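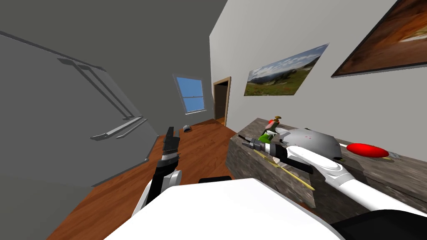
Kanyarat Mahawong is not convinced that success in a simulated kitchen tells you much about a real one. Her doubt is about contact: rendered objects don't slip the way a spoon does.

The Iltden team takes the point and has built its method around it. Each task is run 200 times in simulation, with friction and object weight changed on every run. Only then does the policy go to the real arms at Clutholm, for 100 trials.

In November the gap between the two success rates was nearly halved. Tassanee Nilsuwan puts that down to the weight changes – friction mattered less than she had expected.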